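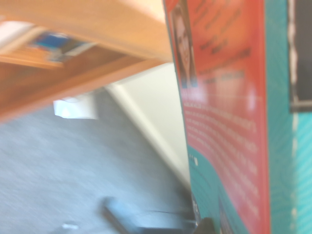
Wrist camera view during a guided movement, with a printed box in red and teal at close range.

Products > Teaching Equipment > Dristeck Hand-Guiding Kit

Overview Specification Training Support Contact

Dristeck Hand-Guiding Kit

The Dristeck kit allows an operator to show a robot arm a task by hand or by remote control. The operator leads the arm through the work once or several times, and each pass is stored as a demonstration with its joint positions, gripper state and camera views. No programming is required at this stage.

Household tasks suit the kit well – taking a book from a full shelf is the standard exercise on our Sotdale course. The gripper must close on one book, tilt it out of the row and leave its neighbours standing. The exercise may be taught in either mode, and the two sets of recordings may be kept together.
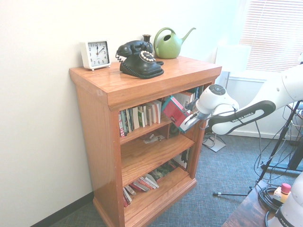

Specification

Teaching modes: 2 (hand guiding, remote control)
Storage: 1000 demonstrations as supplied; 2000 with the extended drive
Views recorded: wrist and fixed
Stop button: to be kept within the operator's reach in both modes

Training and support

Courses are held at Sotdale and Plevville under the direction of Heather Tuhiwai. The next intake is in June. Enquiries about remote control stations should be addressed to Ewan Brunton – please state the arm model and the length of cable needed.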